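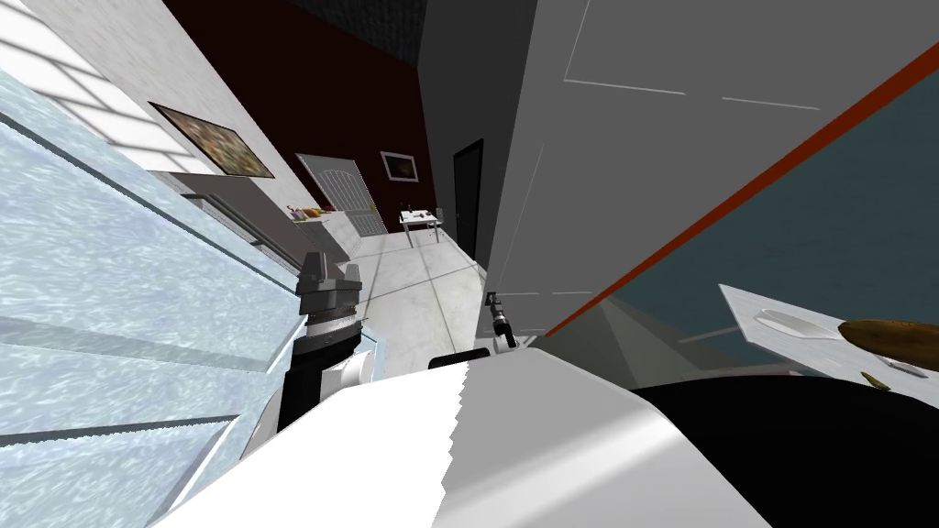 News > Hardware > Graphics cards

Quick one before the July issue closes. Bemach has moved the Lakance 80 to a new cooler and didn't put out a word about it. Same box, same name on the front, new revision code on the sticker by the barcode. If you're buying one this month, look at the sticker.

What changed. The old card had three slim fans and a full-length backplate. Revision 2 drops to two larger fans, a shorter heatsink and a cutout at the tail end. Power connector has moved in toward the middle of the board. Good news for small cases, bad news if you already bought a custom cable cut to length.

Clocks are the same on paper. Philomena Quinlan had both revisions on the bench last week, same driver, same case, side panel on. Top fan speed on the new one came out at 2,934 rpm in the long stress run. Louder than the old card, and higher pitched too. Gaming temps were close enough that she wouldn't swap one for the other. Memory ran 4 degrees warmer on revision 2, which she puts down to thinner pads but hasnt opened it up yet. Full charts next issue, if the courier brings the second sample.

Water block owners, careful. The Jerness block for the original does not fit. Mounting holes line up, the power connector doesn't. Jerness told us a new version is coming, no date, no price. Don't file anything down please. We got an email.

Pichit Nuchit checked the shops. Sriwong still had original stock as of noon, listed under the old code, and will tell you the revision if you phone before ordering. The website won't show it. Other stores are mixing the two in one listing, so you get what you get.

Warranty is unchanged, two years on either card. Bios files are NOT interchangeable. The download page has them next to each other with almost the same file name, so read it twice before you flash.

Got a revision 2 already? Send us your fan curve and what case its in. Idle noise especially, we only have the one card to go on.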